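Workshop notebook, Education Policy Unit, Culberg
November, entry opened 9:15 a.m.

Re: draft response on school bus eligibility and walking distances

Resumed work on the draft response to the Ministry. The question put to the unit is narrow: whether the Lostau school authority was entitled to withdraw bus service from kindergarten pupils on the Nicholas Road side without first consulting the parent councils. The authority's position is that the walking-distance rule is an administrative matter and falls within its own discretion. The parent councils hold that any change affecting kindergarten is subject to the consultation clause in the regional agreement.

Read the agreement again in full. The clause refers to "changes to the organization of the school day", and transportation is not named. The older version, which Prurar still applies, lists it expressly. No minute has been found recording why the word was removed. Colleagues who hold paper files from that period are asked to check them before the draft is circulated.

The authority counts 631 pupils as eligible under the new rule. The figure in the parent councils' submission is higher, and the two were evidently compiled on different bases: the authority measures from the school gate, the councils from the main entrance. On a large site such as Nicholas Road the difference can reach up to 200 metres, enough to move several streets from one side of the line to the other. The draft should state which method it adopts and use it throughout. 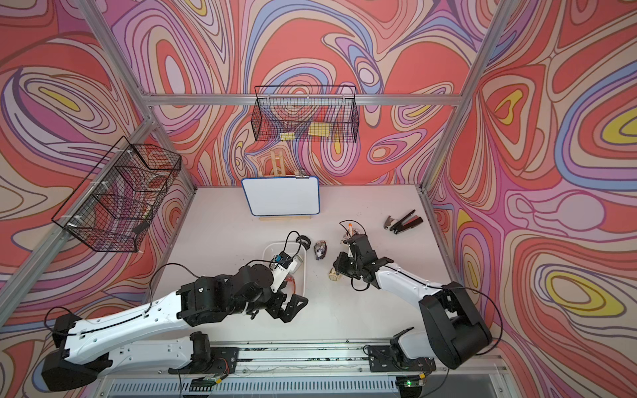 A written comment on the first draft, received before noon, objected that measurement was beside the point. The commenter wrote that a child of four cannot reasonably be asked to cross the arterial at Nicholas Road in winter, whatever the distance, and that the response should say so in its opening paragraph. The comment also asked why hazard exemptions, which are available in Prurar on application, had never been offered in Lostau.

The second point is well taken. The regional agreement permits hazard exemptions and leaves each authority to set its own procedure. Lostau has not set one. It cannot be said on the present record that the authority refused exemptions, only that no form or process for requesting them has been published. Wording to be revised accordingly in paragraph 4. The first point is a matter for the Ministry and is better placed in the covering letter.

Cost table is still outstanding. The authority's estimate assumes that one route would be restored with 25 seats. It does not say whether the vehicle is already under contract. Without that information the saving claimed in the authority's letter cannot be verified, and the table should carry a note to this effect. Do not reproduce the per-pupil figure until the basis is known.

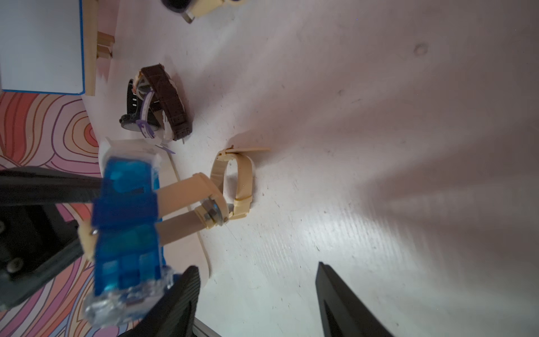
Outstanding items

- Obtain the earlier text of the consultation clause and confirm when the reference to transportation was dropped.
- Ask the Lostau authority for its measuring method in writing.
- Request a copy of the exemption form used in Prurar.
- Redraft paragraph 4. Keep "has not published"; strike "declined".
- French version of the covering letter to follow once the English is settled.

Entry closed 4:40 p.m. The annex map uses the old catchment colours and will need to be redrawn before it goes out.

Education Policy Unit, Culberg | Contact the unit | Copyright and terms of use | Back to top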